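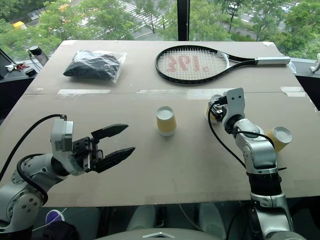
Skarnau Pop-Up Counter Kit

The Skarnau is a folding counter for brands which want to give away samples in shops, at train stations or on street corners, and do not want to rent a full stand from an agency. It comes in one bag, and one person can open it in 9 minutes. Many of our customers prepare the first version of their counter in a simple way, with a simple mock-up, and they decide on this mock-up where the products, the coupons and the card reader will go. We recommend this way of working. The printed top costs money each time you change it, and cardboard is cheap. When you are happy with your plan, send us the measures and we will make the printed top to match.

What is in the bag

Folding frame, powder-coated steel, white or black
Counter top in two halves with a hidden joint
Front panel in fabric, printed on one side
Two inside shelves
Header sign with two poles
Carry bag with wheels
Spare feet, 6 pieces

The front panel is fixed with a silicone edge that you press into the frame. You can take it off and wash it at a low temperature. Please do not iron the side with the print.

Sizes

Standard: width 100 cm, depth 45 cm, height 92 cm
Wide: width 150 cm, depth 45 cm, height 92 cm
Weight of the Standard with bag: 14 kg
Weight of the Wide with bag: 19 kg
Maximum load on the top: 31 kg, spread over the whole surface

The header sign adds 110 cm to the height. In shopping centers with a limit for the height of promotions you can use the short poles, which you order separately.

Printing

We print your front panel, your header and, if you wish, the counter top. Files should be PDF in CMYK, with fonts changed to outlines and 1 cm of bleed on all sides. The templates are sent to you together with the order confirmation. If your brand has a special color, please write the code in the order form, and we will send you a small printed piece of fabric before the production begins. The color on fabric is always a little softer than on paper. For very dark backgrounds we suggest the black frame, as the white one can be seen at the corners.

Small text is often a problem on this kind of product. People who walk past read the header and maybe one line of the front panel. We have printed panels with complete contest rules on them, and of course we will print yours too if you want it, but a flyer on the counter is a better place for the rules.

Seasonal campaigns

Most of our orders arrive before summer, and in July the printing takes longer. If your campaign is planned for the end of summer, please send the files early. Extra front panels can be ordered at the same time as the counter for a lower price. The drinks brand Flarnico uses the same Skarnau frame all year and changes only the panel and the header for each new flavor. Their field team keeps the panels rolled, with the print on the outside, and there are no fold lines.

From a customer

"We took two Wide counters for the launch of the Prestano coffee bars, one for inside the supermarket and one for the parking lot. The inside one was very easy. For the outside one you need the weights, I would not try it without them. What I like best is that the shelves are deep enough for full boxes, so our people did not have to run to the van all the time."
Naledi Kruger, brand activation manager

Accessories

Base weights, set of two, for outdoor use
Short poles for the header
Clear leaflet holder, fits the left or right side
Orbán cooling insert for drinks and yogurt (only for the Wide)
Lockable door for the back side

The Orbán insert needs a normal power outlet. The cable goes out through the opening at the back, and it is 3 m long. The insert replaces the upper shelf, so please keep this shelf in a safe place if you want to use it again later.

Delivery and returns

Counters without print leave our warehouse on the next working day. Counters with print leave 6 working days after you approve the proof. Printed parts cannot be returned, except when the mistake is ours. The frame has a guarantee of two years, also when it is used every day. If a foot or a hinge is broken, write to us with the number which you find on the label under the top, and we will send the new part free of charge.

Prices are shown after you choose size and frame color. For orders of five counters or more, please use the quote form.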